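Saving and Storing Your Own Bean and Pea Seed

Suitable for any garden, and for growing under glass.

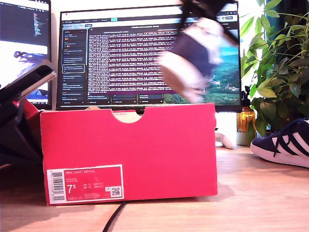
Beans and peas are the easiest crops to save seed from, and a good place to start if you have always bought your packets new. The flowers mostly pollinate themselves before they open, so the plants you grow next year should be close to the ones you grew this year. You need a few healthy plants, dry weather at the right moment and somewhere indoors to keep the seed. For storage I use paper envelopes stood on edge in a cardboard shoe box, like the red Nike one in the photo, with the crop names on cards between them. A box that size takes all the seed from our two plots at Mondasley and slides on to a shelf without trouble.

Choosing the plants

Decide in June or July which plants you are going to keep, and tie a bit of coloured wool round the stems. Do not pick from these plants at all. If you eat from them first and leave the last few pods for seed, you end up saving from the latest and weakest pods.

Leave out any plant with mottled or curled leaves. Some bean viruses are carried in the seed and you will only be growing the problem again.

I keep 18 plants of the climbing bean we call Durán, which came to us from Horacio Quezada when he gave up his plot on Rilley Lane. For peas I keep a short length of row at the far end. Runner beans are different, as bees cross them freely. If a neighbour grows another sort of runner you may get a mixture.

Drying on the plant

Leave the pods until they turn brown or straw coloured and the seeds rattle. This can take six weeks after the pods would have been ready to eat. If a wet spell is forecast and the pods have already gone yellow and leathery, pull up the whole plant and hang it upside down in a shed or greenhouse with the door open.

Pick on a dry afternoon. Pods picked with dew on them go mouldy in a heap very quickly.

Shelling and sorting

Shell by hand if you have a small amount. For more, put the pods in an old pillowcase and tread on it gently, then tip the lot into a bowl and blow off the bits.

Throw out anything shrivelled, split, stained or with a small round hole. The holes are made by bean weevils. If you find any, put the fully dried seed in a sealed jar in the freezer for a week. Let the jar come back to room temperature before you open it.

Final drying

Spread the seed one layer deep on a plate or tray, away from direct sun, and stir it every day or two. Allow three weeks. Do not use the oven or a radiator.

To test it, hit one bean with a hammer. Dry seed shatters. If it squashes, give the rest another week.

Packing and labelling

Use paper envelopes. Plastic bags hold in any damp that is left. On each one write the crop, the variety, the year and where it was grown. Pencil does not fade.

I put 62 beans in an envelope for Durán, enough for a double row at our spacing with a few over for gaps. Peas go in by the handful. Keep the box in a cool room, not in the greenhouse, where the temperature goes up and down too much. Check for mice if you use a shed.

Testing before you sow

In March, take ten seeds from each envelope, roll them in damp kitchen paper and keep them somewhere warm in a loosely closed bag. Look after 8 days. If seven or more have sprouted, sow as normal. If it is four to six, sow twice as thickly. Below that, ask around for fresh seed.

Beans and peas will usually keep for three years stored this way. Use the oldest first.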